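4. Washing colors with the Brodex

I've had my Brodex for five years now, and this is the section I wish I'd read first.

1. Sort by color. I keep blues well away from my whites for the first few washes — learned that the hard way.
2. Fill the drum loosely, up to the line and no further.
3. Turn the dial to 8 (Gentle) and press Start.

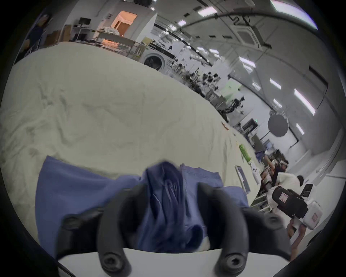 Fig. 4: Blue garment on a white sheet.

Note: If the dial clicks back to zero, the door isn't shut. Give it a good push!

Caution: Never go over 130 on the heat setting with anything stretchy. I ruined my favorite leggings that way, and the smell hung around till September.

Brodex Home Guides, Cellville | Contact us | Back to top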